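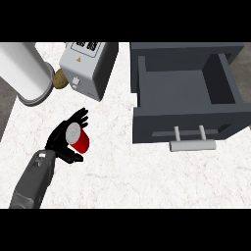 Kitchen automation at work – who's living with it?

prepline_dot
We're 2 weeks into having a robot on the back counter at our catering kitchen and I'm kind of giddy about it. It does the putting away. Cans, dry goods, small stuff off the counter and into drawers. The company is called Zellis, and before anything ran for real they rehearsed our jobs in simulation, so we got to sit in the break room and heckle a computer version of it handling groceries. Best staff meeting we've had!

What changed for me: I used to lose the last part of every shift to restocking. Now I'm doing sauces. Anyone else?

Flurkis
Jealous. I'm in a school kitchen in a building from 1965 and our fanciest machine is the dishwasher. How fast is it, though? A person can shelve a case of cans in no time.

prepline_dot
Slow! Slower than me for sure. But it goes while we're plating, so I don't care much. We sent 252 lunches out on Tuesday and I didn't touch a can all day.

oldstation4
Glad you like it, but I'll be the grump. At my last place (big commissary, 18 of us on days) they brought in Utico carts and told us the same thing, "you'll get to do the fun part." Some of us did. The people who only did stocking had their hours cut by July. Did anybody on your crew have that as their main job?

prepline_dot
Fair question. One guy did, part time. He's the one who looks after it now – he sets up the counter, clears it when it gets stuck, and writes down what it fumbled. Same hours, and he got a small raise. I don't know if that holds in a year.

oldstation4
Get it in writing. I mean that kindly.

tinwhistle
We had a trial at Magalhães, the bakery side, and I loved it too. I disagree a bit with oldstation4, our hours stayed put. What bugged me was how tidy we all had to get. You can't just drop your stuff wherever anymore. My knees are thrilled about the low drawers though.

Flurkis
Does it do potatoes? Asking for my whole career.

prepline_dot
Haha, it'll pick one up. Peeling is still us. I'm off to ask about that raise letter for him, good call.

oldstation4
Good. Report back, I'd like to be wrong on this one.

Contact us | Copyright Back Counter Forum | Back to top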